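Saturday, September 27, 2025

What a day! I'm writing this with my feet up and a mug of tea, and I already know I'm going to go on too long.

Today was snack table day. Every fall we pool the treats and sweets, sort through the lot, and make up little bags for the Niltano weekend, and this year I got to do it at my place for the first time. I've been looking forward to it since April, when Sinéad said her knees were done with her low coffee table and could somebody with a proper big one please step up. Well, I have the big oval one! Grandpa's, with the wild grain all over it, the one I nearly gave away when I moved. I'm so glad I didn't.

Jayson got here first with two shopping bags, then Amado, who had been to the Akbulut store out by the highway and couldn't stop himself (he never can in there). We tipped things out straight onto the wood. I love that moment. All that crinkling, and everyone leaning in going ooh, I haven't had one of those in years. 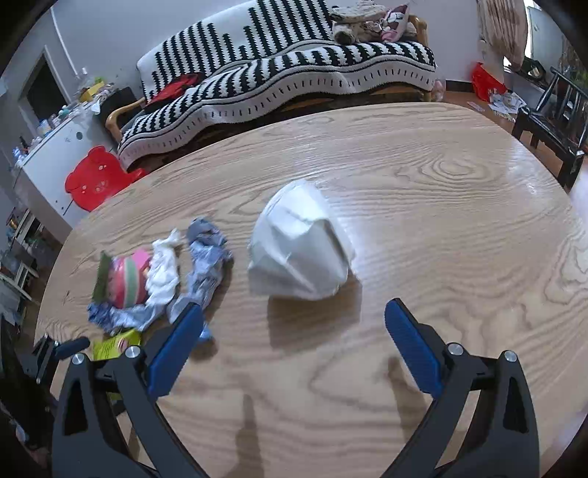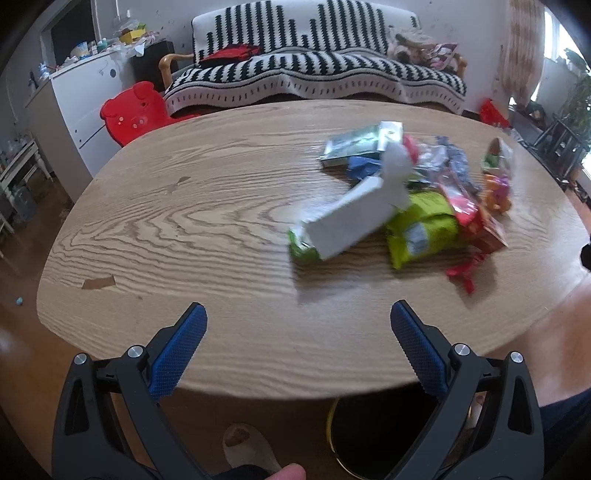
We've got 35 bags to make up, six things in each, and Jayson did the math on the back of an envelope – 210, plus whatever gets eaten along the way. I said that last part should be a very large number. He wrote down 400 and underlined it.

My own system was to go by crunch. Crunchy things get one side of the bag and soft things the other, so that nothing arrives as dust. Amado thinks this is crazy and wants to go by color. We tried it his way for a while and I have to admit the bags looked gorgeous, but then all the sour stuff ended up together and I put my foot down. Some poor kid opening a bag of nothing but sour! So it's crunch on the left, soft on the right, one hard candy on top for luck, and a fold at the top instead of tape. The folds came out so neat once I got going. Must remember to buy more of the plain paper bags, the medium ones. The small ones split.

Rogelio called in the middle of it to ask if we had anything without nuts for his two, and I spent a happy half hour reading the backs of things with my glasses pushed up on my head. The print is so tiny! I made a separate stack for them and wrote their names on it, so it can't wander off.

I also had a good look at the table itself. There's a place near the edge where the top layer has come away, and I keep catching my sleeve on it. Eduardo says it's an easy fix with a bit of veneer and a warm iron, and he has a piece he thinks might match. I'm half tempted to leave it. I like a table that looks like people have been sitting at it. But the sleeve on my good green sweater would probably vote for the iron, so I'll let him come over and try.

We stopped for soup at one and then got going again, and by four we had the first batch folded and lined up in the hall in two boxes. Jayson took the empty bags and the torn wrappers home for his recycling, mine being full to the top. I wiped down the wood after they left and the whole room still smelled of fruit candy. It still does! I keep finding excuses to walk through.

Tomorrow – call Sinéad about the ribbon, ask Rogelio if chocolate is okay, and do the rest of the bags before lunch if Amado shows up on time.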